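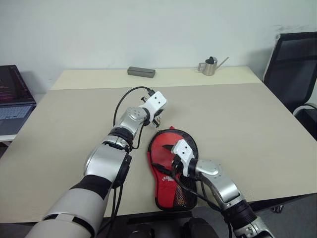

I finally did it. After putting it off since spring, I spent most of October getting my sourdough starter back from the dead, and I am so pleased with myself that you're all going to have to read a whole newsletter item on it (sorry, the soup recipe moves to next time).

Some of you will remember the starter from my old apartment in Limow, where the kitchen was so warm that it would climb out of the jar if I went to bed early. Then I moved, it went to the back of the fridge behind the mustard, and there it stayed. When I opened the lid there was a layer of dark liquid on top and a smell like nail polish remover. A few of you wrote to tell me to throw it away, and fair enough! But there was no fuzz and no pink or orange streaks, which are the things that really should send it to the trash, so I poured off the liquid, scraped down to the paler stuff at the bottom and saved one spoonful.

My first mistake was feeding it like it was healthy. I gave it a big scoop of white flour and a lot of water and it just sat there looking like pancake batter for two days. What worked much better was small meals. A spoonful of starter, the same weight of whole rye flour, the same weight of water, stir, lid on loose, leave it alone. I did that once a day for 4 days with hardly a bubble to show for it and came very close to giving up and buying a packet of yeast. Then on the fifth morning I came down at 7 and it had doubled, and I said "oh hello" out loud to a jar.

After that I went to twice a day and started mixing in white bread flour, half and half. The rye I used was the coarse one from the Cendau mill, which I like because it has a lot of bran in it and the starter seems to love that. Their bags come in an awkward size and they tear at the corner every single time, so get a bin for it before you order. If you can't find it, any whole rye or even whole wheat will do the job.

Now, the bread. I've gone back to the plainest loaf I know:

- 600 g bread flour
- a good ladle of bubbly starter
- water until the dough is soft and a bit sticky
- two teaspoons of salt

I know, I know, "a good ladle" and "until it's soft" drive some of you up the wall. I've tried to write it down properly and it comes out different every time, depending on the flour and how cold the house is. Start with less water than you think and add it in splashes. You want dough that sticks to your hand and then lets go.

I mix it after supper, fold it over on itself a few times while I do the dishes, and leave it out overnight under a plate. In the old place that would have been way too long, but this kitchen gets chilly after dark and by breakfast it's just about right, puffy and wobbly with a few big bubbles on top. Then I shape it, give it another couple of hours in a floured bowl, and into a very hot Dutch oven it goes with the lid on. I take the lid off halfway through. If you've got a thermometer, I pull mine when the middle reads 205, and if you don't, give it a knock on the bottom and listen for that hollow sound.

First loaf: flat. Truly a frisbee. I ate it as toast with a lot of butter and it was still delicious. Second loaf: better, but I slashed it with a dull knife and it burst out the side like it was trying to leave. The third one came out round and brown and crackling on the rack, and I stood there in my socks listening to it, which is maybe my favorite part of the whole business.

One question that keeps coming in is what to do with the extra starter you take out before each feeding. I keep mine in a second jar in the fridge, and when there's enough I make crackers. Mix it with a bit of olive oil, salt and whatever seeds are lying around, spread it as thin as you possibly can on parchment, and bake it low until it snaps. They keep for up to 5 days in a tin, not that mine have ever been given the chance. It also makes very good waffles if you let the batter sit overnight.

I dried some of the new starter too, smeared on parchment until it flaked off, and I've got it in a little envelope in the drawer with the birthday candles. If this one goes behind the mustard again, I'll have a spare.

If you've got a starter of your own sulking in the fridge, try the small rye meals and write back to tell me how it goes. I want to hear about the frisbees too.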